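I own a set of hex keys, a torque screwdriver I was talked into, and a drawer of black plastic linkages in various states of retirement. This makes me, by the standards of our unit in Skavham, the maintenance department.

The thing I maintain is a hand-held gripper. You hold it, you squeeze, two black fingers close on something, a camera watches them do it, and later an arm on a bench in Borirness tries to copy you. The arm gets the visitors. The hand-held one gets dropped, lent out, put away in the wrong case and squeezed by people with very different ideas of how hard one needs to squeeze a bit of foam.

We have 2 of them, which in principle means one in use and one in reserve. In practice it means one in use and one in pieces on my side of the desk with its screws in an egg cup.

The trouble this month was slop. Deming Shen had been logging a wobble in the finger positions for a while and had very politely not mentioned it, on the grounds that it might be his code. It wasn't his code. If you held the left finger by its pad and pushed it gently up and down, it moved. It is not supposed to move up and down. It has one direction available to it in life and that's sideways.

I went through it in the order I always do, which is the order of what I hope is wrong.

First the pads. They're held on with a screw each and they do work loose, and I'd have been delighted. Both tight.

Then the pivot screws. Also tight, one of them so tight that somebody (me) had plainly "fixed" this before. An overtightened pivot feels wonderful for an afternoon. Then the plastic gives up a little and you're back where you started, with less plastic.

Then the bushings, where I'd been hoping not to end up. The old linkages had a bare hole with the pin running straight through it, and after enough squeezing the hole goes slightly oval. You can't see it. You can feel it with a drill shank if you're patient, and you can certainly see it in Deming's plots, where everything has a small shiver at the moment of closing.

So, new linkages, with metal inserts. I'd ordered a bag of them from Kuusk back in January, when I was full of resolve, and they have been in the drawer ever since, under the retired ones, radiating reproach.

For anyone with the same job and the same drawer, my notes:

- Take the pads off before you do anything else. You will want to leave them on. You'll then put a thumb on one and lever the whole arm with it.
- Warm the insert, set it square, and press slowly. If it starts to go in crooked, pull it and begin again. It won't straighten itself out of goodwill.
- Let the part cool completely. Go and have lunch.
- Run the pin through by hand. It should turn freely without dropping out under its own weight. I ruined 3 arms working out where that line is.
- Do both sides. I know only one is worn. Do both sides.

That last one I learnt from Hằng Phùng, who had replaced a single linkage on the Borirness machine the year before and then spent days wondering why objects kept drifting a few millimetres towards the older finger. A fresh finger and a tired one don't meet in the middle. They meet wherever the tired one has got to.

I kept the old pads, scuffs and all. There's an argument for new ones, and a sealed packet of them on the shelf making it silently, but new pads are slick for the first few hundred grabs and I didn't want to change two things at once. Scuffed is a known quantity. When they start to lose their edges I'll swap the pair.

After that it's all setup. Zero the opening with the fingers fully apart, close them on the gauge block, write down the number, open, close, write down the number. Do this 40 times. The manual says ten, but the manual was written by Zorkon, who also say that the battery door is "tool-free". If the numbers wander, the pin is too loose. If they creep steadily in one direction, something's still settling and you've been too quick over lunch.

Mine wandered a bit, then stopped. I've chosen to regard this as bedding in.

Only then do I let it near a table. I use a white foam puck and a shallow yellow bowl for the first proper run, for no better reason than that they've been used for it since before I came. Foam is forgiving and it shows a bad grip early: if one finger arrives ahead of the other, the puck turns as you lift. In out, in out, with the log running, until I'm bored enough to trust it.

The label on the case now says to look at the pivots every 2000 closes. It used to say "check regularly", in my handwriting, and we've seen what that was worth.
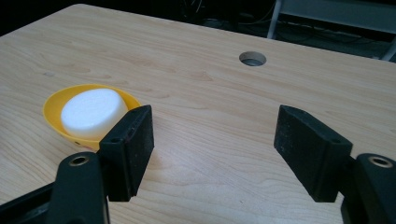

Deming Shen: The shiver at closing has gone from the left channel. The right one still has a trace of it, so please measure that pin again before you put the egg cup away.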